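Villisholm Alterations and Mending
Frequently asked questions

Last updated May 7, 2025

Do I need an appointment?
Not for drop-off. You do need one for a fitting, and formal wear always needs a fitting. Book at the counter or by phone. In December fittings fill early, so plan ahead if you have a holiday party or a wedding.

How long does mending take?
Most hems and simple seams are ready in a week. Zippers in winter coats take two weeks. We can do a rush hem for the next business day if you bring it in before noon.

What should I do before I bring something in?
Please wash it and empty the pockets. We can't put unwashed clothing through the machines, and it will be handed back at the counter. Bring the shoes you plan to wear if we are hemming pants or a dress.

Can you match the thread colour?
Usually. We keep 616 shades on the wall and order from Bivau when none of them is close enough. Ordered thread adds a few days to the job but costs you nothing extra. Metallic thread is the exception - it is charged by the spool.

Do you shorten sleeves?
Yes. A plain sleeve is shortened from the cuff end. A sleeve with a placket and working buttons has to be taken up from the shoulder, and that is a bigger job with a bigger price. Put the garment on for the pinning and let your arms hang the way they normally do. Bend your elbows once or twice so we can see how far the cuff travels. 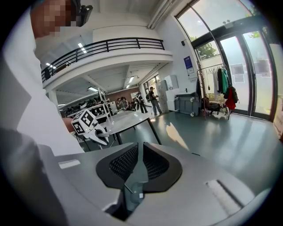 White top, long sleeves.

Can you get stains out of white clothing?
We are not a dry cleaner and we don't treat stains. If a mark is set and the fabric is cotton, linen or rayon, we can dye the whole garment a darker colour. Polyester won't take our dyes. The stitching is often polyester even when the cloth isn't, so expect the seams to stay pale.

Do you work on leather or fur?
We replace zippers and linings in leather jackets. We don't take fur.

Who does the work?
So-yul Moon does the tailoring and all bridal fittings. Melaniia Levchenko does knitwear, darning and invisible mending. Sweaters with moth holes go to Melaniia, and she will call you with a price before starting.

How do I pay?
Debit, credit or cash at pickup. Bridal work needs a deposit of $100 at the first fitting. We no longer take cheques.

What if the fit isn't right?
Bring it back within 14 days, unwashed, with your ticket. We will redo our own work free of charge. A change of mind about length is a new job.

How long will you hold my clothes?
We hold finished items for 90 days and phone twice in that time. After that they are donated. Please tell us if your number changes.

Where are you located?
In the Makris Building, ground floor, next to the Pradatis bakery. We have been at this address since 1996. Parking is behind the building, and the ramp is on the same side.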